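Open day at the Bellamy building, Grinia

In December my neighbor Leanne Hollis asked me if I want to go with her to the open day in Grinia. I did not know much about the place, only that it is the old school on Gillov street and that they teach there and rent out workrooms. She wanted to see the pottery. I went mostly for the company, and for the bus ride, which I like.

We arrived at 10 in the morning and there was already a line at the coat rack. At the desk a lady gave us a paper map of the two floors and a sticker for the jacket. My sticker fell off on the stairs. The entrance was free but you could leave something in a jar for the heating.

The ground floor has the pottery, the sewing room and a kitchen. In the pottery we watched a man center the clay, and Leanne asked him so many questions that he stopped the wheel to answer. The evening course is full until spring, but there is a waiting list and she put herself on it. The soup in the kitchen was lentil with lemon, very good, a little too salty for me.

Upstairs it was quieter. The room which I liked the most was a room with small things on wooden tables, and it was all about sorting and tidying. Colin Marsden, who showed it to our group, told us that they keep 120 small objects for this purpose and that the selection on the tables is changed during the day. There were cubes, short cylinders, clear plastic bins and sand timers. I have a weakness for sand timers. My grandmother had one for eggs and we children were not allowed to touch it, so of course we touched it.
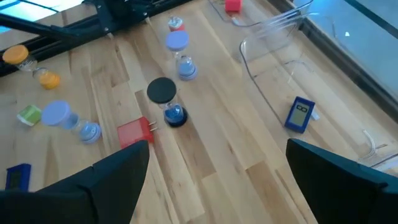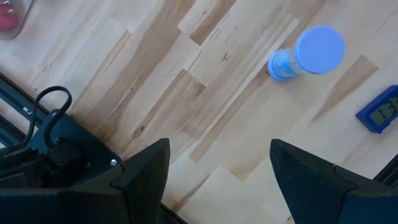
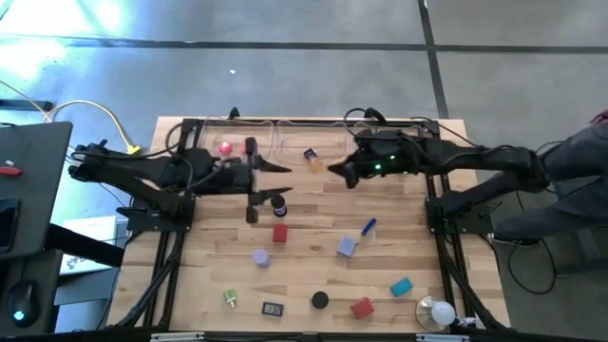 Cubes and other small things on the wood, before the last picture with its three bins.
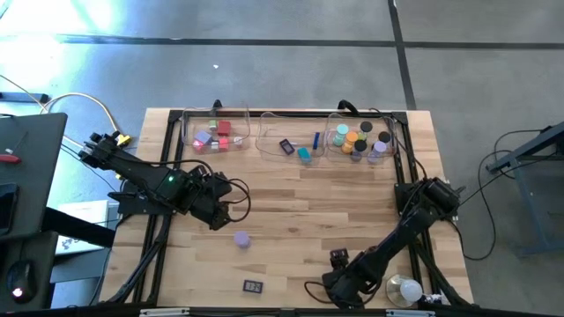
I asked Colin how they decide what belongs together. He said there are different ways, sometimes by color and sometimes by shape, and for him the shape is easier because people do not agree on colors. I can confirm this. Leanne and I had a discussion in the corridor about the difference between lavender and light purple, and we did not finish it until the bus.

A small boy in our group wanted to know if all sand timers are equally long. Colin said no, and that the printed minutes are not always correct either. He once compared a few with a digital timer and one of them was late by 7 seconds. The boy was very satisfied with this answer. His mother less, because after that he wanted to test every one.

What I took home from this room is a practical idea. In my kitchen I have one deep drawer where everything goes: clips, batteries, markers, bulbs, the adapters for which I do not remember the device. I always thought I need a better drawer. Now I think I will buy some low clear boxes, so that I see what is inside without digging. I measured the drawer the same evening and three boxes should fit if they are not too wide.

At the end of the corridor there was a talk by Samina Bangash about the history of the building. It was a school for around 100 children, and later a storage for furniture from the Guken company. She showed old floor plans on the wall. The talk was interesting but the chairs were hard and I could not hear well from the back row. I would ask them to use a microphone next time.

Some useful notes if you want to go. The elevator is small, and on the open day it was slow. The toilets are on the ground floor only, behind the sewing room. The bus stop is in front of the door, but for the way back you must cross the street and walk up to the bakery. The soup is finished early, so eat before you go upstairs.

Leanne bought two bowls, blue outside and white inside, and carried them on her knees the whole way home. She gave me one of them when we got off.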